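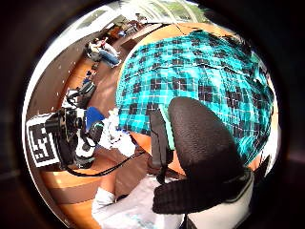 Plaid, turquoise and black

So I got struck from the voter rolls in April, which I found out the dumb way, standing at the counter in the Rangel town hall trying to vote on the school levy. I've voted in that building since I was old enough to! The clerk turned her screen a little so I could see my name with a line through it, and then she looked at the next person.

I went home mad and called my aunt. She's been mad since before I was born, so she's good at it. She told me to stop yelling and find out who else was gone. Well, it was pretty much the whole east side of Pakemach Road, everybody who'd signed the petition against the Celtell plant. I drove up and down that road for three evenings with a legal pad on the passenger seat (and somebody's dog in the back for part of it, long story), and people came out on their porches in their socks to tell me about letters they never got.

By the time the county gave us a hearing we had 2096 names. They put us in the small room. You've never seen so many people trying to stand politely in a hallway. We each got 4 minutes at the microphone, and I'd practiced mine in the shower, in the truck, to the cat, and I still lost my place right after "Good evening." 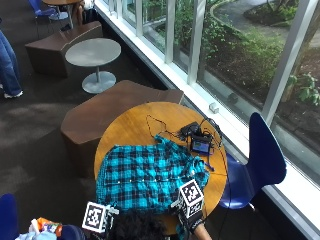 Graça Pinheiro didn't lose hers. She got up and asked the board how a letter gets returned as undeliverable from a house where the same board's tax bill shows up every single year. She said she was 60 years old and had been called a lot of things, but undeliverable was new. Then she wanted to know who made the list, and she said she'd wait.

And she did, too. She just stood there with her purse on her arm. The chairman shuffled his papers and talked about procedure, and the little light on the timer went red, and she kept standing. I remember the radiator knocking. I remember somebody behind me starting to hum, very low, one of the old church ones, and then the hallway picking it up.

The chairman asked for quiet. Then he leaned over to the clerk, the same one from April, and asked her to go get the file.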